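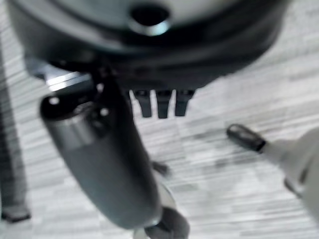
Three short black prongs beneath a dark, curved housing.

Print this page | E-mail this page

Wandwood to move spare parts counter to Fandton

Wandwood will move its trade counter and spare parts store to larger premises in Fandton in February. The new site has room for 800 stock lines and replaces the present counter at Arain, where the lease is ending.

Trade customers will be able to collect orders from 7 a.m. on working days. Orders placed before 3 p.m. will be ready the next morning – the same cut-off as now. Account numbers, prices and credit terms stay the same.

The Arain counter will stay open until the move is complete. Parts already on order will be sent on to Fandton free of charge, and customers who would prefer delivery should tell the sales desk when they are contacted.

"We had run out of shelf space and people were waiting too long for common items," said Gunārs Paju, managing director of Wandwood. "Fandton gives us a proper loading bay and 70 parking spaces, shared with the other units."

All 115 staff have been offered their current jobs at the new site.

Wandwood supplies parts and fittings to repair firms and small workshops.

Shared 3 times | 0 comments

Recent news
Wandwood renews supply agreement with Prellier
Changes to returns for trade accounts
Winter opening hours at Arain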